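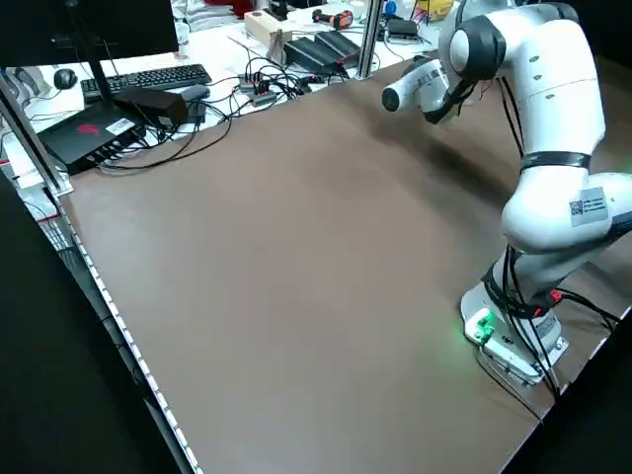

Green light on, big brown tabletop.

October 25, 2025

I have fallen hard for rye bread, and I blame Tudur Eynon entirely. He gave me a jar of starter in September with a label reading "Polat" (he names them all, mine came from a line that started with one called Triden) and told me to feed it at night and leave it alone. So I did, and by the second week it was climbing out of the jar!

My first two loaves were bricks. I'd been kneading the dough like wheat, which rye hates – it just wants a good stir with a wet spoon and a long sit in the tin. The third one rose, cracked beautifully across the top and made the whole house smell like malt and toast. 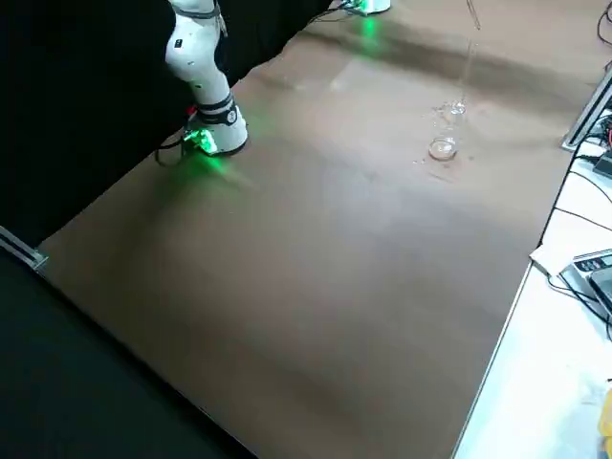
What I'm doing now

Rye flour, water, salt, and 100 grams of starter, plus a spoonful of treacle for colour. I stir it after tea, smooth the top with wet fingers and bake it first thing. Then comes the hard bit, leaving it wrapped in a tea towel for a full day before cutting. I've never managed it with a clear conscience, but the flavour on day two is so much deeper, almost like dark honey.
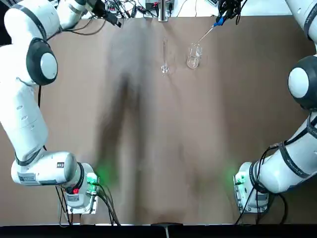
I've tried caraway as well, and toasted sunflower seeds, and both were gorgeous with butter and a bit of sharp cheese. Next up is a version with grated apple that Tudur swears by. Loaf notes to follow, and if you bake rye too, please tell me what you put in yours!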